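I got Boris Tóth on the phone at the worst possible time, which for him is any time between dusk and midnight from January on. "Can you hear that?" he yelled. I could hear rain, and what sounded like a door being dragged over gravel. It was toads.

Boris looks after the toad crossing on the Pumton road, where a whole population of them walks downhill to the old millpond at Tulik to breed and then, a few weeks later, walks all the way back up. The trouble is the road in the middle. "They stop on it," he told me when we finally sat down over coffee. "It's warm, it's flat, a male can see a female coming from a long way off. To a toad it's the best spot in the county!"

He started with a bucket and a headlamp. Now there's a fence along the uphill side, with pots sunk into the ground at each end, and on wet nights he and Nahom Woldegiorgis empty the pots every two hours.

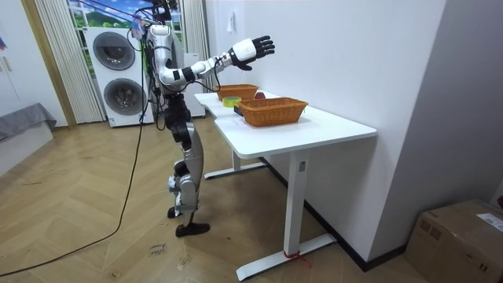
I asked whether carrying toads across a road by hand ever feels a little hopeless. He thought about it for so long that I started on my second cup. "Some nights, sure," he said. "You get over there with a full bucket and a truck has gone by behind you. But I've been at it eight years, and the pond is still full of spawn every spring. I'll take that."

Nahom came in halfway through, still in his waders (I liked him right away). He's the one pushing for a tunnel. There's one already at Negash, under the quarry road, and he has spent a lot of evenings lying on his stomach watching toads decide whether to go in. "They hate a dry tunnel," he said. "They'll walk up to it, sit there, and turn around. Put some damp soil on the floor and they go through like they've done it all their lives."

The price is the sticking point, and so is the drainage ditch, which would have to move around five yards. Boris is less sold on the whole idea than Nahom is – he worries people will stop coming out once there's a pipe in the ground, and then the pipe will clog and it'll be a year before anyone notices.

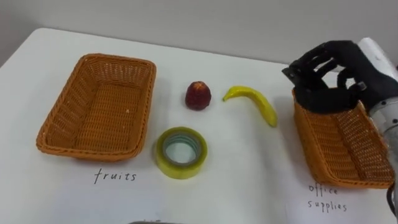 They've been having this argument for three seasons and seem to enjoy it. "He wants concrete, I want people with flashlights," Boris said. Nahom said he wanted both and would Boris please pass the sugar.

What should the rest of us do? Slow down on wet evenings, Nahom said, even if you don't see anything, as a toad on blacktop looks a lot like a leaf. If you stop to help one, wet your hands first and carry it to the side it was facing. "Don't take it back where it came from," Boris said. "It'll only start over, and it'll be mad at you."

I went along that night and moved two toads. One of them peed on my sleeve.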